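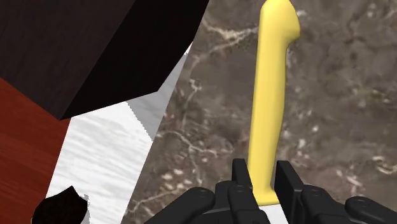
Trenimach Makers' Club, Brukville – Hand Tools Section

Search tips Enter keyword

2 min read

Loose and worn tool handles

Check every handle in November, when the heating comes on and the air in the shop drops below 44 percent humidity. Wood shrinks across the grain and the head works free.

Hold the tool upside down and strike the butt end with a mallet. The head climbs the handle under its own weight. Drive the old wedge deeper with a punch. If it is already flush, add a steel wedge across it at an angle.

Do not soak the head in water. The fibers swell, crush against the eye and come back smaller.

For a rough grip, sand with 120 grit, then 220. Wipe on boiled linseed oil, wait 50 minutes and rub off the excess. Two coats are enough – a third stays tacky. Lay oily rags flat outdoors to dry, as they can catch fire in a heap.

Plastic handles need only dish soap and a nylon brush. Acetone softens many of them.

Replace any handle with a crack that runs into the eye. Spare wedges are in the Orakzai drawer, second from the top. Report shortages to Tariq Arain.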